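Open Day at the Onthorpe Workshop - Gallery

Posted in: Days Out, Machines

We had been meaning to go to the Onthorpe open day for years, and something always got in the way - a birthday, a bad back, one memorable spring when we drove all the way over and found we had the wrong weekend. So it was a real pleasure to finally walk through the door on Sunday, 27th May, with a whole afternoon ahead of us and a bag of sandwiches we were very kindly allowed to eat on the grass outside.

For anyone who doesn't know it, Onthorpe is a shared workshop where several small robotics outfits rent benches side by side. Once a year they let the rest of us in to wander about and ask questions. The woman at the welcome desk told us they had 239 visitors last year and were hoping for more this time, and judging by the line for coffee I think they got them.

I took far too many pictures, as usual, and have been strict with myself in choosing. A few notes first on how the day ran, for those thinking of going next year.

Getting in

Entry is free, but you do need to pick up a timed ticket for the demonstrations. Ours was number 795, which gave me a fright until I learned that they don't start counting at one! Groups are kept to 16 people so that everyone gets a decent view, and each demonstration lasts long enough for questions at the end. Ours ran well over, mostly thanks to a very determined boy of 7 who wanted to know whether the arms ever got bored.

The Vullon talk

The afternoon began with a short talk from the Vullon people, who work on getting robot arms to handle ordinary household and office things. I had expected it to go over my head and it didn't at all. The part that stayed with me was how hard it is to teach a machine to pick up something round. You and I do it without a thought, but a gripper with two fingers has to come at it from the right side and squeeze just enough, and there are more ways of getting that wrong than you would believe. They showed us a few on the screen, and there was a good deal of laughing, the speaker included.

The pictures

Two arms and the tape, at the Siddiqui bench. My favorite stop of the day, and I went back to it twice. One gripper has a black tape spool between its two fingers while the second arm reaches down from above, and there is a roll of white tape on the wooden table beside them. I could happily have stood there until closing time, and my husband will tell you that I very nearly did.
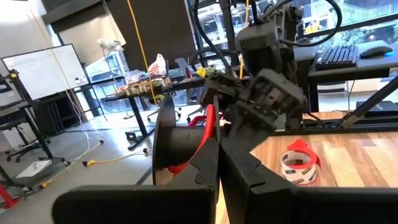 Before you go

The Pluder bench was the busiest of the lot and we never did get near the front, so if you have children with you I would head there first and save the talk for later. Wear comfortable shoes - the floor is concrete and you will be on your feet more than you expect. Parking is in the field behind the building, and the gate is easy to miss if you come from the town side (we missed it, naturally, and had a nice look at the river instead).

Coffee and cake are cash only. The lemon cake had gone by three o'clock.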